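家务整理技巧:从厨房台面抓取研究中得到的摆放方法

格瑞里克斯(Grelix)家居实验组 技术与生活栏目 八月更新
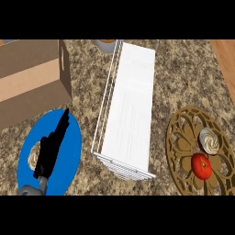 Raffaele Testa 在读过本栏目初稿后来信指出,仿真里的成功率再高,也要看台面怎么摆;同一套抓取策略,换一种摆法,结果可以相差很远,因此他建议把摆放条件写在成功率之前。编辑部采纳了这一意见,本页的顺序即据此调整:先说明试验条件,再给出结果,最后列出家庭可以直接采用的做法。

一、试验说明

本组与 Berkard 厨房用品检测室合作,在仿真环境中考察机械臂在厨房台面上拾取小件食物的表现。任务定义为:夹爪从台面上方接近目标,夹住,提起,移到指定位置后放下。目标掉落、滑出夹爪或被推离原位超过允许范围的,一律记为失败。碰倒或推动其他物品的,即使目标放置成功,也单独记为“有扰动”,不计入成功。

仿真台面采用花岗岩纹理,台上放置沥水架、纸箱、餐垫和镂空隔热垫等常见物件,目标为带旋纹的小圆点心和番茄。选择斑驳的石纹是有意为之。单色台面上的物体轮廓容易提取,而家庭中带花纹的石材很多,若只在纯色背景上训练,所得策略往往难以迁移。

每种摆放条件运行200次,起始位置由程序随机给出。夹爪型号、运动速度上限和观测分辨率在各条件之间保持一致。策略网络沿用 Babaei 基线,未针对单个条件重新训练。

二、对比的摆放条件

试验主要比较以下几组条件。

目标的底衬:直接放在石纹台面上;放在单色餐垫上;放在镂空隔热垫上。

目标与高物件的距离:紧靠纸箱或沥水架;与其相隔约9厘米;位于台面开阔处。

目标之间的间距:两件相邻;两件分开,间距大于夹爪张开时的外宽。

三、主要结果

单色餐垫的效果最为稳定。目标位于餐垫上且周围开阔时,成功率达到90%。餐垫颜色与食物反差越大,定位误差越小。椭圆形与矩形餐垫之间没有观察到值得报告的差别。

镂空隔热垫的情况较为复杂。石纹从花形空隙中透出,与隔热垫本身的曲线混在一起,点心的边缘常被误判。番茄颜色鲜明,受到的影响较轻,但其表面光滑,夹持力设定偏低时容易滑脱。两件物品同置一垫且彼此相邻时,“有扰动”的记录明显增多,多数是夹爪外侧先碰到了邻近的一件。

沥水架一侧的细栏条对路径规划影响较大。规划器倾向于将整排栏条视为一个实心体,因而绕行较远。这种处理偏于保守,却很少引起碰撞。纸箱带来的问题主要是遮挡:箱体较高,靠箱一侧的目标在某些视角下不可见,策略只能依据上一次观测继续动作。

遮挡同样来自夹爪自身。俯视观测时,夹爪进入目标上方后会盖住目标的一部分,最后一段动作实际上依赖此前的估计。试验中加入了短时记忆模块,保留接近之前的观测结果,失败次数比未加模块时减少13%。该模块对镂空隔热垫上的点心帮助最小,原因是初始估计本身就不够准确。

四、可用于家庭厨房的做法

下列做法根据上述结果整理,适用于已经使用或准备使用台面机械臂的家庭。没有此类设备的读者也可参照,用于整理台面。

1. 固定一块取放区。选用单色、无花纹、不反光的餐垫,颜色与常放的食物拉开差距。浅色点心宜配蓝色或深绿色垫子。

2. 餐垫要铺平。卷边会改变目标高度,必要时用防滑胶点压住四角。

3. 镂空隔热垫留给热锅热盘。确需在上面放小件食物时,先垫一只平底浅盘。

4. 点心与番茄等软硬不同的食物分开放置。夹持力按最软的一种设定,光滑的果蔬改用带浅纹的软质指套。

5. 沥水架贴近台面后沿,栏条一侧背向取放区。

6. 纸箱拆封后及时收走。暂时不能收走的,应合上箱盖,移到机械臂的工作范围之外。

7. 带盖的罐子盖好后靠后放,不要与沥水架端头相抵。

8. 每次调整大件位置后重新进行一次空载运行,确认路径无误再放食物。

9. 夹爪接触食物的部分每次用后拆下清洗,晾干后装回。指套出现裂纹即应更换。

五、适用范围

以上数据全部来自仿真。仿真中的点心不会掉渣,番茄不会因受压而破皮,台面也没有水渍和油污,实际使用时成功率应低于本页所列数值。光照在各条件之间保持不变,傍晚侧光或吊柜下方灯带造成的阴影不在本次考察之内。

Rorkby 实体台面上的复核工作已经开始,先做单色餐垫与镂空隔热垫两组,条件编号与仿真部分一致,便于逐项对照。复核所用食物以真实点心和番茄为主,每件只使用一次,不重复夹取。夹持力记录将与破皮情况一并登记。

读者如需在自家台面上进行类似比较,建议每次只改变一个条件,并保留失败记录。失败记录应写明目标种类、底衬、邻近物件以及失败发生在接近、夹取、移动还是放下阶段。只写“没抓住”的记录难以用于分析。

相关栏目:沥水架的清洁与除垢|石材台面的日常养护|软质指套的选配与更换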